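Grip Pressure and Slower Deliveries in Club Cricket
Project report, second year, sports studies
Ivone Seixas

Background

Most club bowlers own a slower ball and few of them trust it. I wanted to see whether the ones who get hit are giving it away by pace, by length or by a change in how they hold the ball. The last of these gets talked about a lot in coaching books and measured very little.

I worked with the second eleven at Nurkcombe over one July. Their seam bowlers train on Thursday evenings and agreed to bowl extra overs for me.

Method

Each delivery was logged by hand on a sheet and its speed was taken with a Demisier radar unit behind the stumps. I had 200 deliveries in total and threw out the ones where the radar gave no reading, which left 185. The bowler called "stock" or "slower" to me before running in, out of the batter's hearing.

The batters were told to play normally. After each ball they said what they thought it had been and at what point they had picked it – out of the hand, in the air, or off the pitch.

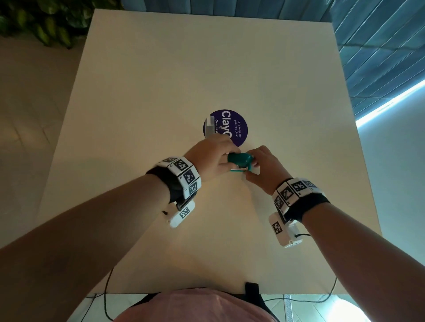

Grip was the hardest part to record. A seam bowler's stock ball sits in the fingers with the thumb underneath, and the slower one is either pushed back into the palm or held with the fingers split wide. Before asking anyone about their own grip I needed plain words for it, and simple handling at a table gave me those: the left fingers pressing down on top of the teal object are "pressing", and the right fingers curled round its side are "wrapping". The bowlers understood both terms straight away. Xavier, who opens the bowling, said his stock ball was a press and his slower ball was nearly all wrap.

Results

The slower balls were slower for every bowler, but the gap varied from over to over and shrank when the bowler was tired. Batters picked the palm grip out of the hand more often than the split-finger one. When they were wrong, it was mostly on fuller balls.

Length mattered more than I expected. A well-disguised slower ball that landed short was still hit, and a badly disguised one on a yorker length usually was not.

Limitations

It was one club and one month, and net pitches are kinder to bowlers than the square at Brirnstead, where the side plays its away derby. The batters also knew a slower ball was coming at some point – in a match they might not be looking for it. I would like to repeat the work with match overs next season.

14 shares | 3 comments

deepmidwicket
Did you split it by left and right handers? Ours struggle far more with the one going across them.

Ivone Seixas
No, there was only one left-hander in the nets so I left it out.

nurkcombe_2s
Good read. Xavier's slower ball is still a full toss.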